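Recording the Cutlery Task: Notes for New Club Members

Read this before your first session on the two-arm setup. It assumes you have done the arm safety sheet with Ilona Boros and can start the Vida software without help.

1. Home both arms. Wait for each to report ready before you touch the controls.

2. Set the bowl within reach of both grippers. The position should vary a little from one episode to the next - a few centimeters is enough. Do not mark the spot with tape.

3. Pick up the fork and spoon with the left arm. Close at half speed. If either piece slips, open the gripper, home the arm and start the episode again. Do not correct by hand while recording.

4. Bring the right arm in toward the bowl only after the left arm has stopped. Keep the two grippers at least 8 cm apart.

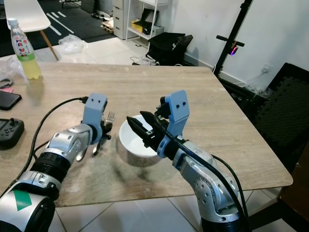
5. Finish the move, open the grippers, and retract both arms before you stop the recording. Episodes that end with an arm still moving are rejected by the import script.

6. Name the file with your initials and the episode number. Enter failed attempts in the log too, with a short reason.

The set stood at 1,764 episodes at the end of September. Kálmán Sipos checks new ones against the joint data and deletes any with dropped samples. A normal episode takes about 2 minutes.

If an arm faults twice in a row, power down and leave a note for Csenge Szénási. Do not clear the fault a third time.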